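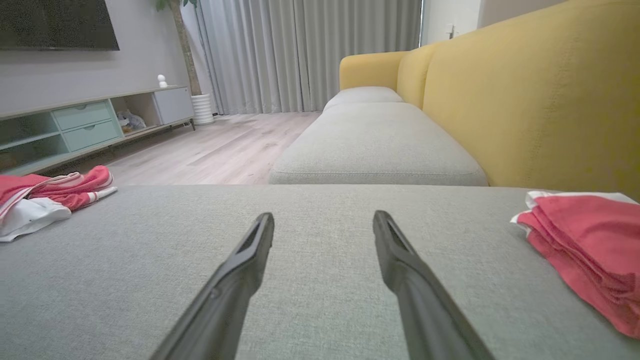 Doten Woven Upholstery Fabric, Light Gray

Item 514
Sold by the running yard, cut from the roll
Also offered as ready-made seat cushion covers

Overview

Doten is a flat woven upholstery fabric with a fine, even texture. It is made for seat cushions, back cushions, benches and headboards in homes and small offices. The weave has no pattern repeat, so panels can be cut in any order along the roll. The fabric has an acrylic backing that holds the yarns in place at cut edges and reduces seam slippage.

The light gray shade is the standard stock color. Other shades in the Doten range are woven to order and carry a longer lead time. See Ordering.

Specifications

Composition, face: 100% polyester
Backing: acrylic, knife coated
Roll width: 60 inches, usable width edge to edge
Weight: 376 grams per square meter, including backing
Weave: plain
Pattern repeat: none
Direction: non-railroaded; warp runs front to back on seats
Finish: none
Cleaning code: W
Country of weaving: see roll label

Light gray shows lint less than the charcoal shade and soil more. For seats in daily use, order enough fabric for one spare set of top panels from the same dye lot. A panel cut from a later lot may differ slightly in shade, and the difference is most visible along a straight front edge where two cushions meet.

Ready-made covers

Covers are sewn at the Nurkadow workroom in three constructions.

Knife edge. Two panels, one seam at mid height. Zipper in the rear seam. Suitable for back cushions and loose pillows.

Boxed. Top and bottom panels joined by a side band. Zipper in the rear band, extending around both back corners. This is the usual choice for seat cushions with foam cores.

Waterfall. One panel runs over the front edge with no seam at the front. Side bands are sewn in separately. Maximum depth depends on cushion thickness; send both figures with the order.

Welting in the same fabric can be added to knife edge and boxed covers. It can't be added to the front of a waterfall cover.

Measuring for a cover

1. Remove the old cover and measure the foam core itself. Old covers stretch and give a false size.
2. Measure width at the front and again at the back. If the two differ, the cushion is tapered and a paper template is required.
3. Measure depth along both sides.
4. Measure thickness at a corner, without pressing down.
5. Write all sizes in inches, to the nearest quarter inch. Don't add a seam allowance.

Covers are cut slightly smaller than the foam so that the top panel lies flat. If the core has a polyester wrap, state this on the order form. Measure without the wrap and give its thickness separately.

T-shaped and L-shaped cushions are always made from a template. Trace the core on heavy paper, mark the front edge, and mark the top side.

Fitting

Fold the foam core in half from side to side and push it into the cover up to the front band. Let it open, then work the front corners into place by hand. Pull the cover back toward the zipper a little at a time. Close the zipper with one hand while holding the band edges together with the other. Don't use the zipper to pull the cover tight.

Slight creasing from shipping is normal. It can be steamed from the outside with the cover fitted. Keep the steamer head clear of the surface and let the fabric dry before use.

Care

Vacuum weekly with a soft brush head. Blot spills at once with a plain white cloth. For water-based stains, use mild soap in lukewarm water and work from the outside of the stain toward the center. Don't soak the fabric. Don't use bleach.

Covers shouldn't be machine washed. The backing can crack when agitated, and the side bands may shrink at a different rate from the top panels.

Color transfer

Light fabrics can pick up dye from new denim, deeply dyed throws and red or navy bedding. Wash such items before laying them on the cushion for long periods. Transferred dye isn't covered by the warranty. Early marks often respond to Seok upholstery cleaner, applied to a cloth. Test it on the underside of the bottom panel first.

Related items

Pluvwood bench frame: accepts boxed cushions in Doten without modification. Hook strips for the underside are packed with the frame.
Seok upholstery cleaner: item 900. Trigger bottle, suited to cleaning code W fabrics.
Doten lining cloth: unbleached cotton, for use between foam and cover.
Zipper chain: gray, by the yard, sliders sold separately.

Ordering

Fabric is cut in whole and half yards. Lengths that exceed the remainder of a roll are supplied in one piece from a new roll unless the order form allows joins. Covers enter production once measurements have been confirmed in writing.

Stock shade fabric ships from the warehouse in rolled form. Woven-to-order shades are scheduled twice a year; the next booking closes in September.

Cut fabric and made-to-measure covers can't be returned unless faulty. Inspect the full length before cutting. Claims for weaving faults aren't accepted on fabric that has been cut or sewn.

Swatches are available in all shades, limit five per order.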